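**Teaching by showing** (you'll also see "learning from demonstration") is a way of getting a robot to do a job by doing the job through it, instead of typing out every move. I've added to this Wendo entry since August and I still find it great fun!

There are two main routes. You can grab the arm and push it about yourself, which we call hand guiding, or you can sit to one side and steer it with a controller. At Zallville we mostly steer (my wrists are grateful), with Ferix saving the joint angles 30 times a second.

Shape sorting is a favourite first task, as a peg has to be turned the right way as well as put over the right hole.
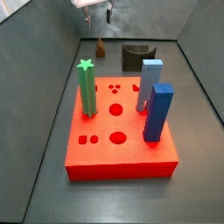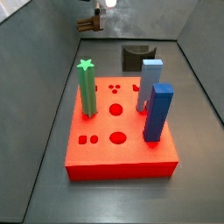
Please keep your slow, fumbling goes, by the way. A robot that has only met perfect runs gets lost once it drifts a little, and a clumsy recovery gives it something to copy. I'd start with 3 people taking turns, five goes each, before anyone dreams of 2000. See also: Mussa, our page on controllers.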